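Minutes, Bench 7 upkeep meeting, Ostham workshop, June, 2:00 p.m.

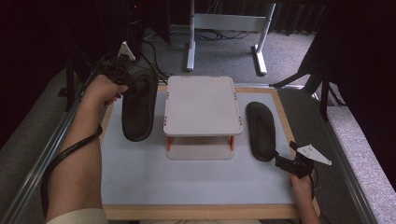
Present: Ross Pollock (chair), Liette MacDonald, Ramil Castillo, Miłosz Pawlak (minutes). Apologies: Severyn Vasylenko.

1. Last minutes
Accepted. Ramil's item on spare jaw pads carried over.

2. Hand-held grippers
Liette has opened up both grippers and cleaned the slides. The left one was closing late, and she traced it to a screw that had backed out. Refitted with thread lock. She asked that cables be left slack along the forearm and not taped to it.

3. Marker plates
Both white triangular plates stay on the grippers between sessions. Ross wants the mounting screws checked before each first run. Recalibration is needed any time a plate comes off, even if it goes back in the same holes.

4. Sandal task
Run count stands at 663. Miłosz reported poor grip on the heel end. Ramil will try the softer pads from Pleva, part 1508, on the right gripper only. Agreed to leave the platform where it is until he has results.

5. Floor cables
Ramil to route these behind the white table frame. Liette has covers.

Actions
Ramil: pads, cables.
Liette: write up the screw fix for Severyn.
Ross: order pads if the trial goes well.

Closed 2:40 p.m.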